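Kitchen-Table Tips for the Robot Club Season

We started our Livusville club in a garage with one folding table, and for the first year I believed that all a student robotics project needed was floor space and a good vacuum cleaner. Then the club moved most of its early practice into a simulator, and the action moved to my kitchen, where it has stayed ever since (along with a great many cookie crumbs). If your household is about to host a few students with laptops who are learning to drive a robot around a pretend room, these are the things I'd pass along over coffee. Some are about the robot, and some are really about snacks and extension cords.

Start in a plain corner

Everybody wants to grab something in the first five minutes. I understand completely, I wanted to as well! But let each student spend the first turn just steering the gripper toward a place where two surfaces meet, stopping, backing away, and doing it again. A long straight seam is a wonderful thing to aim at, much like the edge of a counter when you're learning to cut pastry evenly.
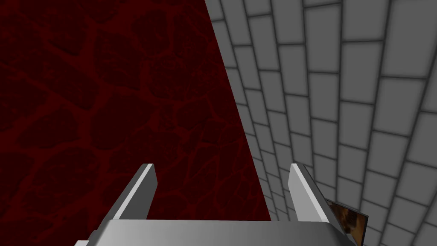 Screenshot: Livusville student robot club, Nusow practice room

Ask them to say out loud which way they think the fingers will go before they touch a key. It slows things down nicely, and the quieter kids get a turn at being the expert. We give this part 12 minutes per driver and set the oven timer, since the phone timer has a way of turning into the phone.

Tape a strip of painter's tape along the bottom of the laptop and write the drive keys on it in marker. It peels off clean at the end of the season, and it saves you from the scrap of paper that always ends up under the toaster.

Set up the table before you set up the software

Our table seats six for dinner and four for robots, and that's with the fruit bowl moved. Put the power strip in the middle with the cords running toward the center, so no one has a leg through a loop when they jump up. A folded dish towel under each laptop keeps it from sliding and muffles the typing a little, which you'll be grateful for on a Thursday night when someone else is trying to watch television in the next room.

Turn the overhead light down and put a lamp behind the screens. The Nusow practice room has pale gray tiles and very dark reds side by side, and with the kitchen light bouncing off the glass the reds all melt into one big shadow. I spent a whole evening thinking my eyes were going. It was the ceiling fixture.

Drinks go on the counter, with lids. I wish I had more to say about this one, but we've only ever needed the one rule.

Learn the room by its landmarks

Once they're driving comfortably, have them wander. Our students draw a map on the back of a grocery bag as they go, marking anything they could use to find their way home: a bit of furniture, a guitar, a picture in a frame. Large tiled areas all look alike when you're turning, and a driver who has noticed the guitar can get unlost in a few seconds.
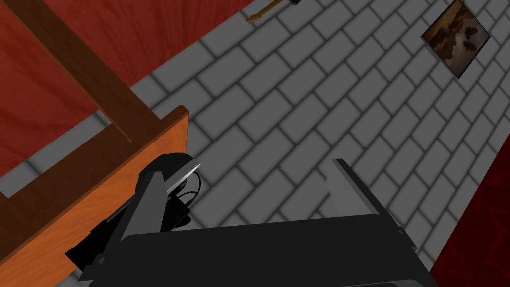 Take turns the way you'd share an oven

We run turns of 12 minutes, then everyone stands up. A whole session is 45 minutes of driving time, a break for something to eat, and then a chat about what to try next. Younger students will tell you they can go longer, and they can, but their steering gets wide and their tempers get short, just like mine with pie crust.

Give the people who aren't driving something real to do. One keeps the log, one watches the edges of the screen for bumps, and one is in charge of the map. We use an ordinary spiral notebook for the log and write the same few things each time: who drove, where they began, what they were trying to reach and where they ended up. Pencil, please. Pens leak in the club box over the summer and I've lost a tablecloth to it.

If somebody gets the gripper wedged up close to a wall, resist the reset button for a bit. Let the others talk the driver out of it using words like "left" and "back" and "stop," and no pointing at the screen.

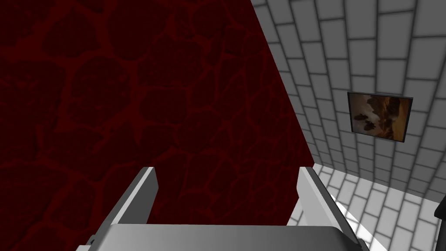
It gets loud, and it's the best part of the evening. I've also found it helps to agree beforehand on whose left we mean, the robot's or the driver's, and to stick a colored dot on each side of the laptop to match. Ours are leftover garage sale stickers, 40 to a sheet, and one sheet has lasted us two seasons.

Save the two-armed practice for last

For the Kramer Cup in June our team has to plan a run with both arms, and I'd hold off on it until single-arm driving feels boring. Begin by parking both arms up where you can see them, and don't move either one until the pair of drivers agrees on a target across the room. Then bring in the table, and go slowly. A bowl is a friendlier goal than a banana, in our house anyway.
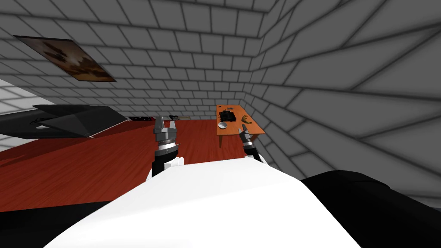
Both arms raised, with the bowl and banana waiting on the orange table.

We rehearse the approach with real dishes first. Put a shallow bowl and a banana on a chair on the far side of the kitchen, give two students a pair of salad tongs each, and have the rest of the team call directions. It costs nothing, it uses up a banana, and they come back to the keyboard with a much better idea of which arm ought to go first.

Packing up

Leave 5 minutes at the end, and be firm about it. Laptops charged and closed, notebook in the box, dots and tape checked for curling corners. We keep everything in an old Zillent picnic cooler with the hinge gone, and the cords go in bread bags so they don't knot. Whoever drove last wipes the table, and whoever drove first takes the leftover cookies home.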